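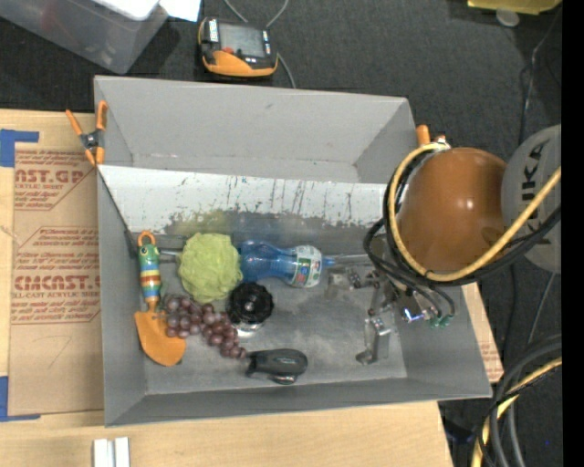 Lirkthorpe Lost Property Register

Version 1.2. Maintained by Si-woo Nam. Transcription by Myung-ja Ra.

Contents

register.csv - the main table, one row per item handed in
places.csv - codes for the places where items were found
categories.csv - codes for types of item
pages.csv - links each row to a page of the paper register
notes.txt - odd remarks from the margins that did not fit a column

What this is

A typed copy of the lost property register kept at the front desk of the Lirkthorpe leisure centre, which takes in the pool, the sports hall, the soft play room and the garden behind the café. There are 918 rows, taken from 92 handwritten pages. The register was a ruled book with five columns and was filled in by whoever was on the desk.

The copy was made so that the centre could see what gets left behind and where, and how long it is worth keeping things. It may also suit anyone who wants a small, messy table of everyday English nouns to practise cleaning on.

Columns in register.csv

item_id: Whole number, starting at 1. Follows the order in the book, which is mostly but not always date order.

month_in: Month the item was handed in, as a three-letter code. The day was dropped. Blank where the writing could not be read.

time_in: Morning, afternoon, evening or blank. The desk only began writing this down part way through the book, so early rows are nearly all blank.

place: Code from places.csv. "POOL-CH" is the pool changing village, "POOL-SH" the showers, "SOFT" soft play, "GDN" the café garden.

description: The words in the book, with spelling left alone. "Costume, blue, childs" stays like that.

category: Code from categories.csv, added by Myung-ja when typing. One code per row.

colour_1, colour_2: Taken from the description only. If the desk wrote no colour, both are blank. If more than two were written, the first two are used and the rest stay in the description.

outcome: Collected, charity, binned, kept for centre use, or unknown.

Categories

Swimwear, towels, goggles, clothing, shoes, bags, bottles and lunch boxes, washing things, toys, garden and beach things, keys, glasses, books, jewellery, other.

Some items could sit under two codes. A toy trowel goes under toys even if it was found in the garden. A bath pouf or sponge goes under washing things wherever it turned up. Armbands and floats are under swimwear, which a few people have queried, and it may change in the next version.

Pairs are one row. So are bags, with everything in them. A bag with a towel, a costume and a bottle inside is a single row under bags, and the contents are in the description if anyone wrote them down. Single shoes and single socks are also one row each, and if the other one came in later it has its own row.

What was left out

Phones, bank cards, purses and medicines were written in a separate book held in the office and are not part of this set. Names and phone numbers of people who came to collect were in the fifth column of the register and were never typed. Where a child's name was written on the item and the desk copied it down, it has been replaced with [name]. This affects 34 rows, most of them lunch boxes and school jumpers.

How it was typed

Myung-ja typed all 92 pages straight into a spreadsheet. Si-woo then went back over 80 rows picked by random number and checked them against the book. The mistakes found were mainly in place codes, where POOL-CH and POOL-SH had been swapped. These were put right in the rows checked, but the same slip is bound to be present elsewhere. If you only need to know that something came from the pool, join the two codes together.

Unreadable words are shown as [?]. A guess is shown with the mark after it, so "beaker [?]" means it is probably beaker.

Known problems

The December pages are thin. The desk was moved to the side entrance while the front doors were replaced, and the book did not always go with it.

"Binned" was used for both broken items and items past their keeping time. There is no way to tell the two apart.

Outcome is unknown for many towels. They went into the laundry and came out as centre towels, and only a few were written up as kept for centre use.

Two people on the desk used "purple" and "mauve" for what may well be the same thing. Colours have not been merged.

Item numbers will not change between versions. If a row is removed, its number is not used again.

Opening the files

All tables are comma separated, UTF-8, with a header row. Descriptions that contain commas are in double quotes. notes.txt has one remark per line, starting with the item_id it belongs to, then a tab.

Changes

1.2 Place codes checked. Garden and beach things split from toys.
1.1 Children's names removed from descriptions. Please delete any copy of 1.0.
1.0 First typed version.

Use

Free to use and share for any purpose. Please mention Lirkthorpe leisure centre. Corrections should give the item_id and the column and be handed in at the desk or sent to Si-woo Nam.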